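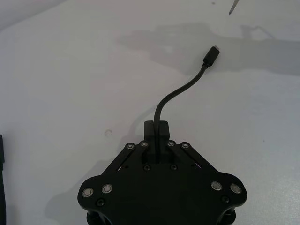 A black cable with a small rectangular connector and a short metal plug tip.

Holbridge round cut to 52 laps under revised fuel rules

April 9, 2025 - The Holbridge round of the Vistanine Endurance Cup will run to 52 laps instead of 60 after organizers approved a change to the fuel allowance for the middleweight class.

The shorter distance applies to the Sunday-format feature race only. The two sprint races keep their existing length, and the points scale is unchanged. Teams were told of the decision in a bulletin that also sets out new checks on engine control units.

Under the bulletin, each bike will carry a sealed data logger from first practice until the end of post-race inspection. Officials will download the log after every session and compare throttle position, fuel flow and engine speed against the map the team has registered. A team may register 2 maps per event, one for dry conditions and one for wet. Switching to an unregistered map will cost a rider the session result.

Robles Racing, which leads the teams' standings, had asked for the original distance to be kept. It argued that its engine is built for low fuel use over long runs and that a shorter race removes part of that advantage. The organizers rejected the request but agreed to review distances again before the next round.

Skallatis, the series tire supplier, will bring a harder rear compound to Holbridge. The track was resurfaced over the winter between the pit exit and the second chicane, and testing in April showed higher rear tire temperatures on the new section. The front tire options stay as they were.

The fine for a broken logger seal has been set at $3,000, with a start from pit lane for a second offense. Seals damaged in a crash will be replaced without penalty if the team reports the damage before the bike leaves the recovery area.

Technical inspection at Holbridge opens two hours before first practice - one hour earlier than last season - to allow time for logger fitting.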